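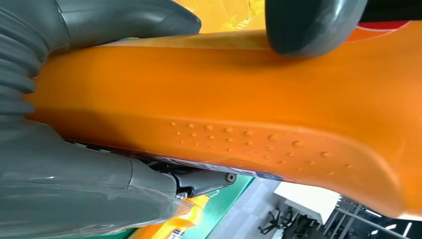

Illumex support replied that slipping at the fingertips is nearly always a zeroing problem, and that we should redo the finger zero and close the ticket if the next run is clean.

We redid the finger zero. The next run was clean. I'm leaving the ticket open.

Ticket 2181
Opened: 4/30/26
Cell: Penolance, wrist-mounted gripper, two gray fingers
Controller: Brurum
Priority: normal (Illumex had it at low, I changed it back)
Status: open

Problem as reported
The orange plastic pieces creep in the grip when the wrist turns over. The controller says "grip OK" the whole way through. When the piece comes out of the fingers it has shifted toward the tip, sometimes enough that the place position is off and the piece has to be set straight by hand. Same program we have run since December with no changes that anyone will admit to.

What the first answer said
Zero drift. Possibly, but a bad zero should show up on every pick, and ours comes and goes. I also don't see how it would care which way the wrist is facing. I asked about that and got the zeroing instructions again, as a PDF this time.

Log

Entry 1. Powered down, wiped the fingers and the rubbery pad with a dry cloth. No solvent, the manual is firm on that. Didn't find anything worth reporting. Ran it, slip still there.

Entry 2. Zero redone per Illumex. First run clean, as above. Second run, a slip on the wrist turn. So much for that.

Entry 3. Raised grip force in Brurum from 49 to 60 percent. Fewer slips. I don't count this as a fix. Higher force will hide plenty of things, and I don't want to find out what it does to the ribbed section at the base of the finger over a few months. Put it back to 49.

Entry 4. Looked at the lower finger's bracket, where the bolt and the small nut are. With power off and the finger pushed sideways by hand there is a little play. The upper finger has less. I have no spec for how much is allowed. The manual has a drawing of the bracket with no numbers on it.

Entry 5. Tried picking on the bumpy part of the piece versus the smooth part. The bumps look like they ought to help. In our runs they made it worse, if anything. My guess is that the pad rides on top of the bumps and gets less contact, but that is a guess and I would like someone at Illumex to tell me I'm wrong with a reason attached.

Entry 6. Second reply from Illumex. They suggest a firmware update for the fingers. The release notes they sent mention a display fix and a language pack. I asked which line in there concerns grip. No answer yet. We are not updating until there is one -- last time we took an update "just in case" we lost our saved positions and spent an afternoon teaching them again.

Entry 7. Snugged the bracket nut by hand and marked it with a paint pen so we can tell if it walks. Ran 4 batches at the original force. One slip, in the third batch. Better than before, but we have had good days before too, and the mark on the nut hasn't moved. I don't trust it yet.

Questions still open with Illumex
- Allowed side play at the lower finger, in millimeters
- Torque for the bracket bolt, and whether the nut should have thread locker
- What "grip OK" is based on. If it only means the motor stopped where it expected to, please say so
- Whether the pad is a wear part, and how we would know it's worn

Until then
Leave force at 49. Pick on the smooth section. If a piece creeps, stop the cell before taking it out, and write down the wrist angle. Please don't re-zero between runs, it muddies the log. Check the paint mark at the start of each shift and add a line here even if it hasn't moved.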